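살림 로봇 팔, 지르기 전에 계산기부터

수건 접는 로봇 팔을 들이겠다고 하면 가족들은 대개 값부터 묻습니다. 저는 견적서에 적힌 509유로만 또박또박 읽어 주었고, 나머지는 나중에 차차 들통났습니다. 같은 길을 가실 분들을 위해 적어 둡니다.

먼저 팔의 개수. 빨래는 한 손으로 들 수는 있어도 한 손으로 접기는 어렵습니다. 판매 페이지의 가격은 거의 언제나 팔 하나 값이니 처음부터 2를 곱해 두세요. Hindcombe 카탈로그에서는 이 사실이 각주에 있습니다. 글씨가 아주 작습니다.

다음은 작업대. 매끈한 식탁에 올려 놓고 쓸 생각이라면 접으세요(수건 말고 생각을). 천이 미끄러지면 팔은 허공을 성실하게 접습니다. 결이 있는 어두운 색 매트를 한 장 깔고, 연습용으로는 눈에 확 띄는 노란 극세사 수건이 좋습니다.

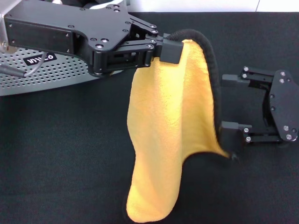
매트 값은 얼마 안 되지만 자리값이 문제입니다. 팔이 닿는 범위에 팔꿈치가 휘두르는 범위까지 더해서 재야 합니다. 저는 줄자로 한 번 재고 만족했다가 선반을 2번 옮겼습니다. 바닥에 테이프로 표시하고 며칠 살아 보는 편이 쌉니다. 그 며칠 동안 테이프를 밟고 다니게 된다면 둘 자리가 없는 집입니다.

소모품 칸도 비워 두지 마세요. 손가락 패드, 케이블, 나사. Brerora에서는 패드를 4개 묶음으로만 팝니다. 3개가 필요한 날에도 그렇습니다. 육각 렌치는 세트로 사 두되, 서랍에 넣는 순간 제일 자주 쓰는 치수부터 사라진다는 점을 예산에 반영하시기 바랍니다.

카메라는 아낄 데가 못 됩니다. 특히 검은 옷이 많은 집이라면요. 검은 티셔츠 더미에서 소매를 찾는 일은 사람도 아침마다 실패합니다. 시연을 보러 갈 때는 매장의 알록달록한 견본 대신 집에 있는 시커먼 빨래를 바구니째 들고 가세요. 직원 표정이 어두워지면 그게 제품 설명서입니다. 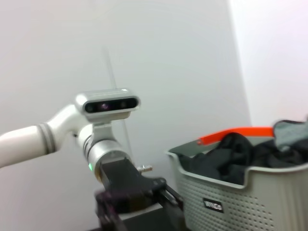 Nele Sauerland 님은 댓글로 반론을 남겼습니다. 카메라보다 조명에 먼저 돈을 쓰라는 것입니다. “Sperling 스탠드 하나를 옆에서 비추니 검은 바지 주름이 살아나더군요. 카메라는 9월에 바꿀까 하다가 그만뒀어요. 그 돈으로 바구니를 낮은 걸로 바꿨고요. 깊은 바구니는 팔도 싫어하고 제 허리도 싫어합니다.”

일리가 있어 제 표의 순서를 고쳤습니다. 조명, 바구니, 카메라 순입니다. Cania에서 파는 연장 보증은 여전히 맨 아래 칸에 있고, 옆에는 연필로 물음표를 그려 두었습니다.

2018년 10월 4일 고침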